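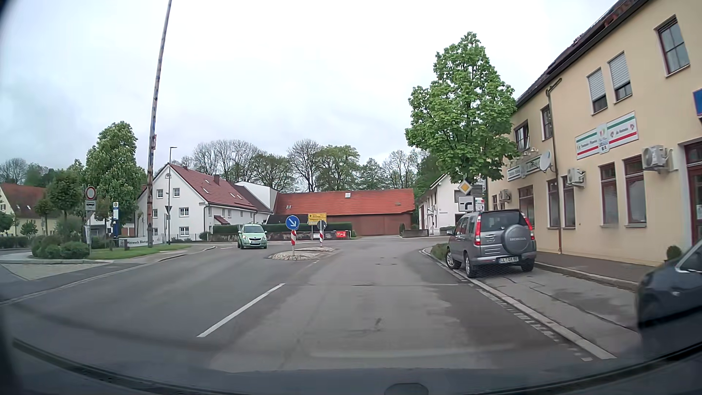 Coming up to the junction in the village, cloudy all day.

Dec 19, 2020

Drove over to Tatiana's with the box of preserving jars and the two chairs she wanted back. Left later than I meant to. The chairs wouldn't go in flat, so I had to take everything out of the boot and start over with the legs facing the other way.

I still slow down too much in the villages. At home I never think about which side of an island to take, but here I read every blue arrow as if it were the first one. Keep right, keep right. Dušan says I mutter it out loud. I followed the yellow sign last time I came through, back in September, and ended up 7 kilometres off before I turned around, so today I had the directions written on an envelope — Yu-na's handwriting, mostly legible.

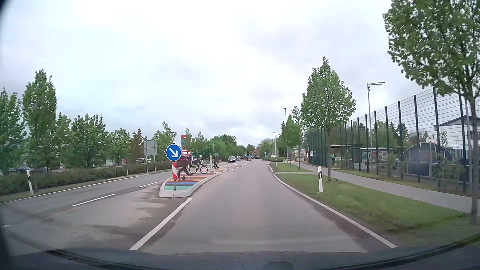 Tatiana had soup on when I got there. We put the chairs in the back room and she gave me half a poppyseed cake to take home, wrapped in a tea towel I'll have to return. She thinks the grey one needs new glue. I said I'd ask Radomír, who still has my clamps.

Petrol on the way back. The heater is making the clicking noise again, only on the low setting.

Need to do: ring Rosalía, wash the tea towel, find the other glove.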